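Visit report: Kiani workshop, small parts and jars
2025-12-21

Access is by the side entrance. Sign-in took two minutes and visitors are asked to leave bags at the front. The part of the building open to us was the sorting and handling area, one ground-floor room with dark curtains and speckled grey carpet. The stores were closed for stocktaking and will be open again in January.

The purpose of the visit was to look at how mixed household and hardware items are sorted before they are boxed as sets. Kiani calls these sets Taltus boxes. A full box holds 60 items, drawn from a list that covers lids, jars, wheels, hooks, clips and similar goods. No two items in a box may share both shape and colour. The list is revised every few months, and the printed copy we were given had several lines crossed out by hand.

Round items get the most attention. They roll, they stack badly, and two parts of similar diameter can end up in the wrong compartment if the sorter goes by outline alone. The rule at Kiani is to check the face of the part before the rim. Perforations, tabs and raised edges are entered on the item card, and the diameter is measured last.

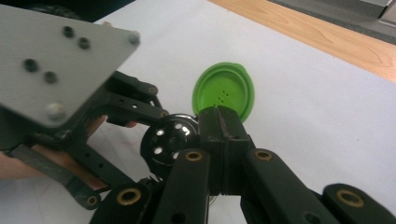
Black wheel with a ring of small holes, and green plastic lid with rim tab.

The two parts are a fair illustration of the rule. The wheel has its holes set in a ring on the face, and white shows through them against a white surface. On the lid the holes are tiny and clustered near the centre. Both are round, or near enough (the lid reads as slightly oval), but the hole pattern separates them at once. The lid also has a raised outer rim and a small tab, and the tab gives it an orientation. The wheel could be a pulley or a hub. Its card lists it under "wheel, perforated" and leaves the original use blank, a sensible choice for a part that arrived without its assembly.

Colour is recorded in plain words. Bright green is "green, bright", and no paint or plastics chart is used. I asked whether this caused trouble with near matches. The answer was that it did with blues and greys and seldom with greens. Black parts are the hardest to tell apart on the cards, so these carry an extra line for surface finish.

Lids are stored apart from their containers unless the fit has been checked. The check is done by hand: one full turn on, one full turn off, and a second try if the thread catches. Lids with holes are never paired with jars meant to hold anything fine. Nine lids were waiting for a match on the day, according to the shelf sheet.

The work surfaces are kept white and flat. A white top shows up dark parts well and makes small stains obvious, and the tops are wiped at the end of each shift with a damp cloth and mild detergent. Solvent was tried and given up after it dulled the finish. Seams between panels are checked by running a card along them. Anything that stops the card will also tip a narrow container. 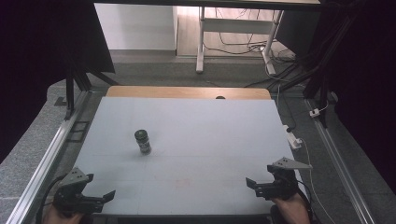
Jars are handled one at a time and stood upright, cap on. For a small cylindrical jar the card records cap colour, label type and whether the label is plain or patterned. A dark green cap and a dark patterned label would take up two of the five description lines. Height and diameter go on the back. Label text is copied only if it can be read without turning the jar, a rule I thought odd, and one that the staff seemed divided on.

Power strips are allowed at the side of a table and the middle is to be left clear. Cable routing has its own page in the house rules. I did not read all of it.

The numbering system is called Helix and runs in a single series across all types, so a jar and a wheel may carry consecutive numbers. This makes the shelves look disordered, but look-up is quick once the index is to hand. The earlier system, Kemix, used a separate series for each material and failed on items made of two materials. Some older cards still carry Kemix numbers in pencil in the top corner.

Parking is on the street only. Allow extra time for the index, which is kept on paper and can be used by one visitor at a time.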